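Listening > Streaming at Home > Checklists

Search this site Enter keyword Go

July
By Konrad Egger

Moving your music to a new streaming service: my safety checklist, with comments

I switched from Coteck to Trestilby last month, and I got more things wrong than I'd like to admit (ask my wife about the wedding playlist). So I wrote up a checklist, ran my own move against it, and left my comments in. Steal it!

1. Playlists exported before canceling. DONE
I had 29 playlists and 447 saved albums. The Coteck export page sits under Privacy, of all places, and it only takes 1,000 tracks at a time, so my big one had to go out in chunks.

2. Export file opened and checked. DONE, SECOND TRY
Open the thing! My first file had every title and no artist names, and I only noticed when Trestilby started offering me karaoke versions.
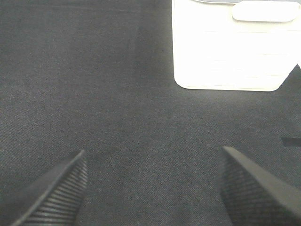
3. Old payment card removed. DONE
Canceling the plan and removing the card are two separate steps at Coteck. I did the first one, felt very pleased with myself, and found the card still sitting there a week later.

4. New password, used nowhere else. DONE
Yes, I know. I'd been using the same one since college.

5. Old devices signed out. PARTLY
Trestilby lets you have 5 devices on the family plan. My old account still listed a Zesby speaker I gave to my cousin two apartments ago, so he'd been getting my sad piano phase for free. One phone still won't drop off the list, and I've written to support.

6. Third-party apps disconnected. DONE
I used Ogura to copy the playlists over, and it worked great, but it keeps access to both accounts until you go in and turn it off. Check both ends.

7. Kids' profile and explicit filter. FAILED, THEN FIXED
The filter is off by default on a new profile. We learned this at breakfast.
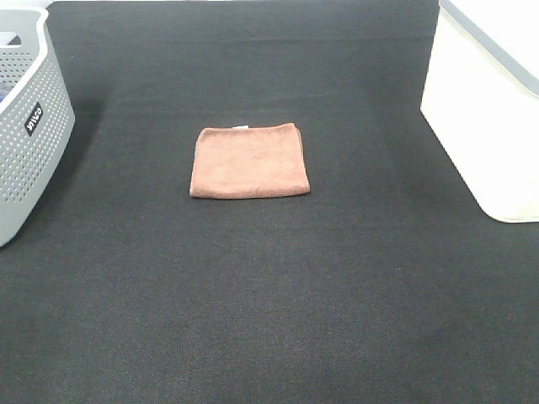

Folded towel on a dark gray cloth.

8. Volume limit on headphones. OPEN
The setting doesn't carry over from one app to the other. Mine is set, my daughter's isn't yet, so this one stays open until she gives me her tablet for two minutes.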